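The kettle goes on before either of us has sat down, and by the time it boils my host at Tarnside has already apologised for the biscuits, changed her mind about the biscuits and started telling me about kitchen bins. She wrote a household column for the local paper for 16 years, and she has views.

"People want to talk about ovens," she says, pouring. "But it's the bin you go to all day long, isn't it? Every wrapper, every teabag, every bit of string. I like a small one, with no lid, out on the floor where you can drop things in as you go past."

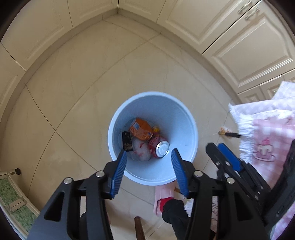

She had a tall pedal bin for years, a Brultik, bought when the children were at home and there were 5 of them round the table. It was a handsome thing, she admits, and she came to dread it (the smell in September, when the plums were on!).

"You'd let it fill because it was big, and then it was too heavy to lift out, so you'd leave it another day. With a little one you can't put it off. It goes out every evening after supper, and I give it a rinse under the outside tap while I'm there."

We wander on to crisp packets, which she is rather stern about. Her grandchildren leave them on the worktop, scrunched up, and they slowly open out again by themselves, a thing she finds both annoying and quite funny.
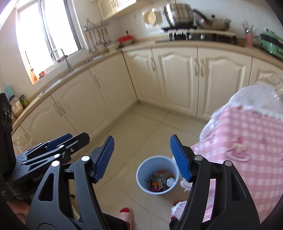 "I do the floor last," she goes on. "Always last. My mother swept first and then emptied things, and of course she had to sweep again, and she'd be cross with all of us. I get the rubbish together, then the brush, then a cloth, and I'm in my slippers the whole time, I'm afraid. I've never understood putting shoes on to clean a kitchen."

She tops up my cup without asking and goes to look for the good biscuits after all.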